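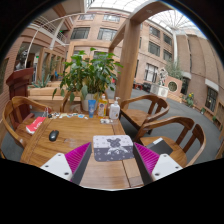
The table, with box and computer mouse.

Plededgate Allotments and Gardens Society
Minutes of the meeting held on 3 December 2024

Present: the chair, the secretary and 18 members. Apologies were received from the plot holders at the Sengar Lane end, who said the road was bad. It is the same road the rest of us came in on.

1. Minutes of the last meeting
Agreed, after the word "shouted" was changed to "said" in item 4.

2. Matters arising
The lost key to the top gate has been found in the top gate.
The wasps' nest by the compost bays has been left alone, on the grounds that it is December.

3. Water
The tank on the Latari side is still leaking. The secretary had one quote for a new tank and one for a repair, and the repair was dearer. A member asked how that could be. The secretary read both quotes out again, more slowly. It was agreed to buy the new tank, to be in place before the taps go back on in March.
The old tank was claimed by four plots at once. Left over to the next meeting.

4. Rents
The chair proposed that rents go up by £2 a plot. There was a long silence and then a great deal of talk, much of it to do with the price of seed potatoes in earlier decades. One member said they would pay the extra under protest and wished the protest to be minuted. It is minuted.
Carried, with three against and one member out of the room seeing to the urn.

5. The hedge
Sarnora Tree Care has offered to cut the boundary hedge for £200, to include taking the cuttings away. Last year we did it ourselves and the cuttings are still behind the shed. It was asked whether Sarnora would take those as well. The secretary will ask, but was not hopeful.
Members with plots along the hedge asked for it to be kept high, for shelter. Members with plots one row in asked for it to be kept low, for light. The chair said it would be cut to the height it was cut to last time, and then had to admit that no one had written this down. A height will be agreed on site, by people holding a stick.

6. Summer show
The class for longest runner bean will stay. The class for "vegetable resembling a public figure" will not, following the letter.
A new class for chutney was suggested. There was some feeling that chutney is cooking. Others felt just as strongly that it is what you do with 40 green tomatoes and so belongs to gardening as much as anything does. Vote taken, chutney in.

7. Any other business
Bonfires: still not before dusk. Still not carpet.
Hens: the rule is hens only. The secretary has written to plot 11 again about the cockerel — he was heard at the time of writing.
The blue wheelbarrow is shared and should be back by the shed at night, upright if possible.

8. Next meeting
In March, same room. Would whoever took the good teapot home please bring it.

The meeting closed when the heating did.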